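Tremar project, student group notebook
August, afternoon session, tabletop clearing task

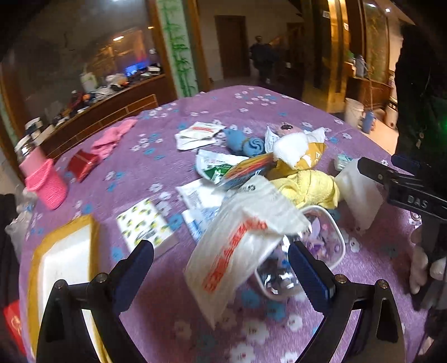

Berchtold wanted to know why we are still collecting on a full table when the policy can't do a bare one yet. The reply, from the Stimerach half of the group, was that a bare table teaches it to reach for whatever stands out, and we lose a month finding that out again. Left it there. Both points go on the list for the next meeting.

Plan for the set: purple flowered cloth stays on, items get moved between takes, both grippers in use. Left takes soft things (plush, towel), right takes packets and small containers. Swap sides halfway.

Target is 2,000 takes by the end of the month. Cap each take at 60 seconds. Anything longer gets thrown out, even if it ends well.

Problems so far:

Thin plastic bags. When one lies over the clear box, you have to lift it off before going for the small wrapped pieces inside. People do this differently. Some pinch the middle, some drag from a corner. Agreed on the corner for now. Write it on the task card.

Lids. Keep the jaws level and come straight down. Don't twist.

Flat paper. The sticker sheet and leaflets are hard to get under. Slide to the table edge, then grip. If it fails 3 times, leave it and go on to the next item.

Labels: use the Wovley naming sheet, not your own words. "Toy" and "plush" both turned up in the last batch and I had to merge them by hand.

To do: wipe the finger pads every 50 takes, check the jaw bolts before starting, print new task cards. Still need someone to look at the time sync between left and right.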